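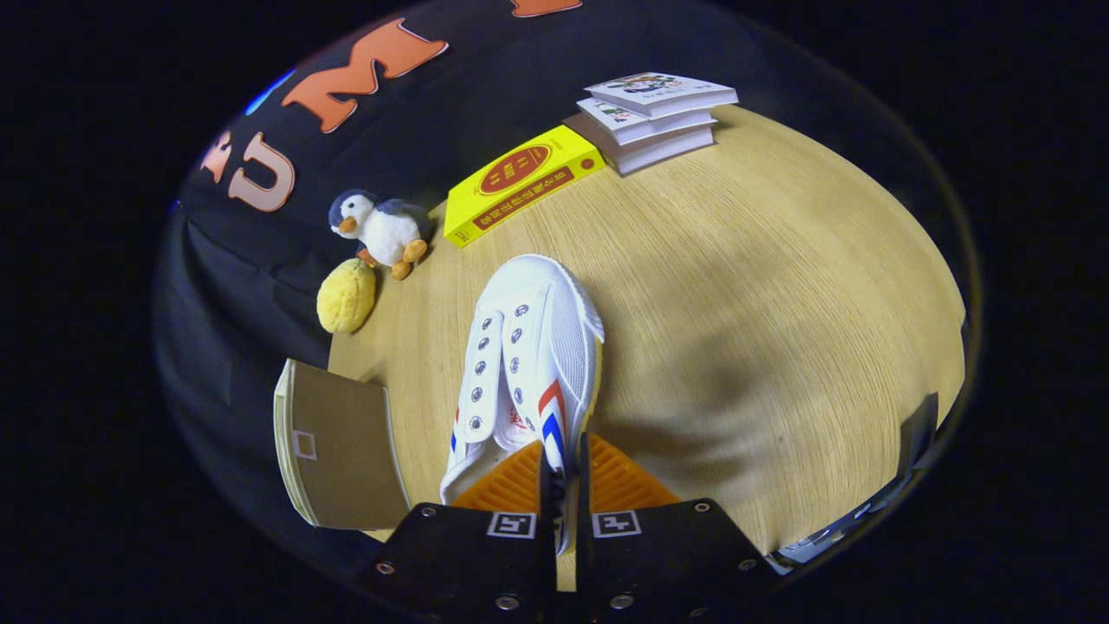

4 June 2021, Athina

Picking up the marker dropouts again. The finger tags go missing in bursts when the fingers are closed on something wide, and the width estimate then holds its last value until both tags are back. On the shoe clips that means the policy sees a frozen gripper for up to 16 frames and learns to wait.

Changed in the Rokis width node:
- interpolate across gaps offline, flag anything longer than 16 frames
- one tag visible: mirror it about the center line, mark as low confidence
- undistort before detection, only in the lower third

Zulkifli reran 400 clips overnight with the old node as the baseline. New node is running on the same set now. Do not touch the Trornitard queue until it finishes.
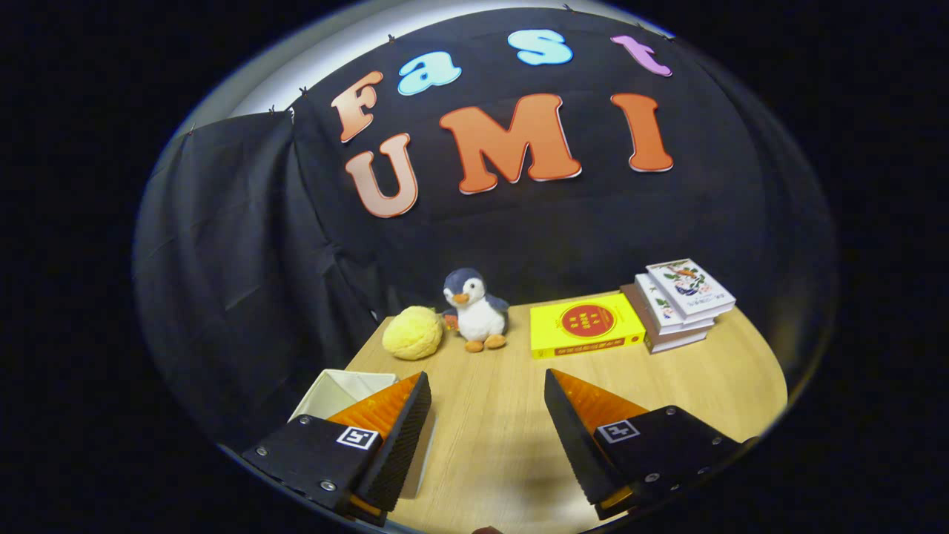

With the fingers open the two tags sit well apart and the mirror fallback should hardly ever fire. If it does, suspect the center line, which is still hard-coded from Malou's calibration in December. I'd like it read from the intrinsics file.

SLAM side: plain black cloth gives us very few features, the letters and the stuff at the back of the table give most of them. Map init cap raised from 500 to 4,000 points. Slower to start, haven't looked at drift yet.

To do: ask Kirsten which fisheye model the export uses. Merge after the baseline diff.

Flirneo shared notebook | 3 comments | 0 shares | Back to top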